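Cesadix soft-grip finger set: what went wrong with ours, and what we sell now

We shipped the first Cesadix fingers in March and I was so pleased with them (maybe too pleased!). Then on a Thursday I was tidying with the test arm, shoes to one shelf and toys to another, and the grip just let go on the way up. No warning, no error light, nothing in the log. I had my hand underneath at the time, which was dumb, and I've stopped doing that.
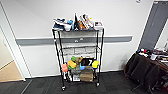 Delia Surdu wrote in to say hers did the same thing on the second day, always on the lift and never on the way down, and could we please stop telling people to turn up the squeeze. Fair enough! Turning it up made it worse. The little pin behind the finger was walking out of its hole, and more squeeze only pushed it faster.

So the new set, part 2064, has a longer pin with a clip on the end. It fits the Holtham wrist and the older Brusano one, but please check the base plate first. If yours is stamped 1969 you need the adapter as well, and I'll put one in the box if you ask.
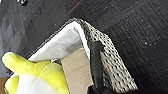
Swapping them takes me about 40 minutes with coffee. Power off at the wall, and I do mean the wall, since the stop button leaves the wrist live. Pull the old pin, wipe the hole, push the new one until the clip snaps, then tug it hard.
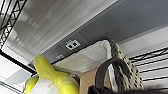 The other fault was the wrist rolling too far after a restart, and I'm still a bit cross about that one. It would wake up thinking it was level when it wasn't. If your wrist camera is showing you mostly ceiling, with the shelf at a slant, stop right there and home the arm before you let it close on anything. The Roman update fixes it on my bench. Old sets can come back to us for a free swap, and new ones are $130 a pair.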